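**June update, Avari grasp planning**
To: Noreen Gilani
From: Keegan Chan

Hi Noreen! Good month overall, with one ugly stretch in the middle that I'll get to.

The big news is that the new planner is merged. Sarla finished the rewrite of the candidate scorer, and we finally ripped out the old Yadav wrapper (I did a small dance, Emilian can confirm). Planning time on the tray setup went from 700 ms to 265 ms per pick, most of it from not rebuilding the collision mesh every single time somebody sneezes. There's probably more to squeeze out, but I'd like to leave it alone for a bit and work on failures.

Which brings me to the ugly stretch. Shiny and see-through stuff still wrecks our depth. Clear plastic comes back as a hole, the segmenter decides the object ends there, and then the planner happily computes a center that's way off. Jhonatan's fix is to take the outline from the color image and only trust depth where the two agree. It's a little hacky, but I like it!

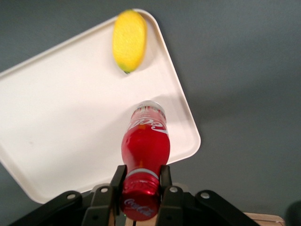

With that change in, the nightly replay set is at 77 percent good grasps, and the leftovers are mostly long objects where we pick a spot too close to one end. Sarla wants to add a torque term to the score. I want to try just penalizing distance from the centroid first, since that's an afternoon of work and hers is more like a week. We'll see who's right (my money's on her, to be fair).

Smaller things:

- The wrist camera calibration now runs from one command, and it yells at you if the result drifted
- Emilian fixed the gripper driver dropping its force reading after a reconnect
- Nernari log export works again, but it's slow on big runs

We closed 6 of the tickets you flagged last time. The one still open is the simulator license, and I could really use a nudge from your side there, because Loltard hasn't answered my last two emails.

Next month is the torque-versus-centroid bake-off, then cluttered trays.

Keegan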